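Prindska Assembly Challenge

The Prindska Assembly Challenge is a student robotics project run at the technical college in Lillmont. Teams of up to five program robot arms to carry out repair work on desktop computers, including the handling of memory modules. Each team has 13 weeks to prepare, starting in September.
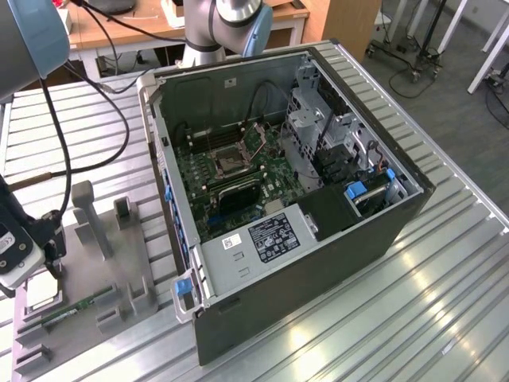 Gisela Harms has argued that the fixture should be designed by the students themselves, as a poor holder costs a team more attempts than poor code. The present rules allow this, provided the drawings are handed in beforehand.

Runs are marked out of 200 points, with deductions for dropped parts. The most recent round had 34 entrants and was won by a team from Atudton.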